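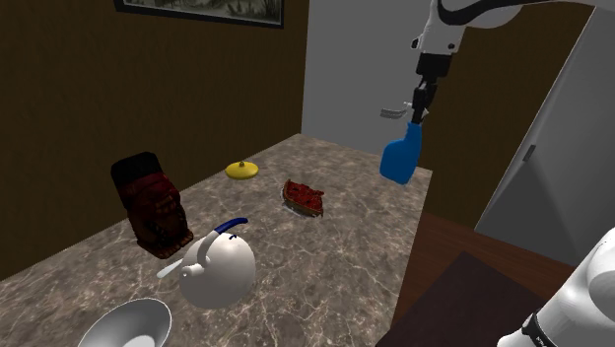
We replaced our kitchen counters this winter and several people asked me to write up how it went, so this is a long thread. We went with real marble. I know what everybody says about it. Berries stain, lemon etches, wine does both. A slice of pie with dark red filling set straight down on brown-gray marble with light veining makes a stone installer nervous. We eat a lot of pie. We bought it anyway.

The old counters were laminate, put in before we owned the house. The seam by the sink had swollen up and the front edge was coming off in strips. I glued it twice. The third time I started calling stone yards.

I got three quotes. One place wouldn't price anything without a home visit and a deposit. One gave me a number over the phone that doubled once I mentioned the sink cutout. The third was Lamari, out on Trandevel Road past the feed store. They let us walk the yard and they wrote everything down.

The price was $2,680 installed. That covered the stone, template, cutout for an undermount sink, one faucet hole, eased edge, tear-out of the old tops, and haul away. It did not cover plumbing, the backsplash, or sealer. Ask about each of those separately. The words "full install" meant something different at every place I called.

We got that price on a remnant. Remnants are what's left of a slab after somebody else's job is cut out of it. If your kitchen is small, ask for the remnant rack before you look at anything else. The full slabs up front are nicely lit and they will ruin you.

The catch with remnants is length. Our long run is 104 inches wall to wall. Most of the pieces on the rack were bathroom vanity size. I went out there three Saturdays before one came in that would cover the run without a seam.

Bring a tape measure and write your numbers on paper. Also bring a cabinet door or a drawer front. I carried a drawer front around the yard in a grocery bag. Two pieces I liked in the photos looked green next to our cabinets, and I would not have known that until it was glued down.

Get the stone wet. They keep a bucket and a rag by the rack for this. A dusty slab is a different color from a polished one, and the water shows cracks too. Some of those are natural and fine. Have somebody there point out which is which and stand next to them while they do it.

Cabinets. Stone is heavy and level matters. Ours were out by almost half an inch from one end to the other, and the base by the dishwasher had a split side panel. Heinonen, the cabinet shop, rebuilt that one box and shimmed the rest. It took them one morning. If I had waited for the installers to find it, they would have turned around and gone home, and we would have paid a trip fee.

Template day: the old counters can stay on for this at some shops and have to be off at others. Ours wanted them off. Have the sink in the house, in the box, with the paper cutout that comes with it. Have the faucet too. They asked for both before they had their coats off.

You will be asked about overhang, reveal at the sink, corner radius, and whether the faucet hole is centered on the sink or on the window. Ours are not the same center. I had not thought about it and had to decide in about a minute. We went with the window. My wife would have picked the sink. She has been good about it.

Template to install was 17 days. They told us two weeks and then there was ice, which is January for you. Plan to be without a kitchen sink for that whole time if your old tops come off at template. We did dishes in the laundry tub.

What I'd do differently there: put a sheet of plywood on the cabinets and live on it. I did this on day four. I should have done it the first night. Cover it with a plastic tablecloth and you can make sandwiches and run the coffee maker.

Install itself took under three hours. Three people carried the long piece in on edge, through the back door. Measure your door. Move your car. Take the pictures off the hallway wall and put the dog somewhere. They dry fitted, took it back out, ground a little off the corner where the wall bows, and set it for good.

The grinding was done outside and there was still dust in the kitchen. Tape plastic over the open shelves. I washed every glass we own.

Don't hook up the sink the same day. The adhesive around the rim needs to sit overnight at least. Our plumber wouldn't have come the same day in any case, and he was right.

Sealing. We used Jultis, the one in the flat can. Wipe on, wait, wipe off, do it again the next day. The waiting time on the can is for a warm room, and our kitchen was not warm. I wiped the first coat too early and it beaded water in some spots and soaked it up in others. The second coat evened it out.

Test for sealer: put a spoonful of water on the stone and leave it for ten minutes. If there's a dark spot when you wipe it up, it wants another coat. Try it by the sink and by the stove, where it wears first.

A sealer slows down stains. It does nothing for etching. These are two separate problems and people mix them up all the time, including one salesman I talked to. A stain is color that went into the stone. An etch is where acid ate the polish and left a dull spot. You can seal every week and a cut lemon will still mark it.

Our first etch came on day two. A ring from a jar of pickles. I was upset for an evening. There have been more since then and I couldn't find all of them if you asked me to.

For a food stain, baking soda and water mixed to a paste, spread on thick, covered with plastic wrap, left overnight, wiped off in the morning. It took out a coffee ring completely. It took out most of a blackberry stain on the first try and the rest on the second.

For the pickle ring I tried a very fine polishing powder made for marble and a damp cloth. It helped a lot. I had read online that you could start with 400 grit sandpaper. I tried that on the piece they cut out for the sink and it left a dull patch the size of my hand. Try everything on the cutout first. Ask them to leave it with you. Ours had it in the truck already and I had to go out and get it.

Daily cleaning is dish soap and warm water, a few drops in a spray bottle, and a dry towel after. No vinegar, no citrus cleaner, nothing for lime scale. Read the back of the bottle on the bathroom stuff and keep it in the bathroom. Label what you mix yourself. We had two bottles that looked alike under the sink and one was vinegar for the windows.

The dry towel matters more than I expected. We have hard water and it leaves a white crust around the faucet. On laminate I scraped it off with vinegar. I can't do that now, so I wipe around the faucet at night before bed. It takes no time but you do have to do it.

Honed or polished: ours is polished. If I did it over I would think harder about honed. It's dull to begin with and etches show less. It stains a little easier. Polished was what was on the rack in our length, so that decided it.

Things I like. It's cold, and pie dough behaves on it. I roll right on the counter now and I've stopped using the board. It's quiet when you set a pan down. The sink edge wipes straight in with no rim to catch crumbs.

Things I don't. You can't drop a glass on it and have a glass left. It's cold on the forearms in the morning. Guests see it and ask for a coaster, and then I feel like I run a museum. I've told all of them to put things wherever they want.

Somebody asked about heat. I put hot pans on a trivet. The installer said the stone could probably take it and the sealer might not, and a trivet was four dollars.

Somebody else asked about resale. I have no idea. We're not selling.

Backsplash is next. We have bare drywall behind the stove with a line of old caulk across it. I'll start a new thread when the tile gets here. If you've cut tile around an outlet box that sits crooked in the wall, I would like to hear how you did it.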